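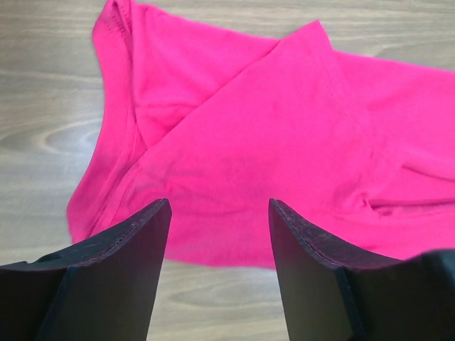
Collecting Folding Demos: FAQ
Mallolia project, Osdale site. Updated 2024-01-24

Read this before your first shift. Ask in the channel if it's not covered.

What counts as one demo?
One garment, start to finish. Drop it on the table, hit record, fold, let go, back the gripper off, hit stop. If you did two garments in one recording it's two half-useless demos. Redo.

How many do we need?
335 for this round. Sketthorpe is doing their own set, don't count theirs.

How long should one take?
Aim for 38 seconds. Slower is fine. Faster usually means you yanked something.

How messy should the start be?
Messy. Pick it up, let it fall, leave it. Don't smooth it first, don't turn the sleeves out, don't line it up with the table. The model already gets plenty of neat starts from the August batch and it goes to pieces on a twisted hem.

Some of the starts look impossible.
Good, keep a few. If you really can't find a corner after two tries, stop and tag it "no grasp". Still gets used.

Can I fix it with my hand?
Before recording, yes. During, no. A hand in the wrist view spoils the whole clip.

Fingers are covering part of the cloth in the wrist view. Problem?
No. Expected. They're always in view, the model learns to look past them. Problem is when the fingers cover ALL of the edge you're going for. Come in a bit higher.

Which colors?
Whatever's in the bin. Rotate. Plain bright stuff is harder than you'd think, the layers run together and the creases are all you've got. So please don't skip it for the striped ones. We see the tallies.

I grabbed two layers instead of one.
Let go, regrasp, keep recording. Recoveries are worth having. Tag it "regrasp". Don't stop and start over unless the thing ends up on the floor.

Lights?
Overheads on, blinds wherever they are. A bit of glare on the table is OK. If the cloth is washed out so you can't see seams, move the garment, leave the exposure setting alone.

What do I type in the label box?
Garment and color, then the fold. "pink top, half fold" is enough. Not sure what it is? Put "garment". Wrong labels cost more than vague ones, we spent a week cleaning up the last lot.

Do I delete bad ones?
No! Mark them bad and move on. Deleting breaks the numbering and then teh upload script stops halfway.

Upload isn't moving.
Check the Briem drive isn't full. If it is, message us, don't clear it yourself. If it's not full, unplug, wait, plug back in. Works most times.

Gripper feels loose or off to one side.
Stop. Run the open/close check from the menu. Still off, write down the last good demo number and leave the station for whoever's on support. Anything recorded after that gets tossed.

How often are breaks?
Every 33 demos, or sooner if your wrists hurt. Tired folding shows up in the data.

When does someone look at my stuff?
Next morning, mostly. You'll get a short note if somthing needs redoing. No note, carry on.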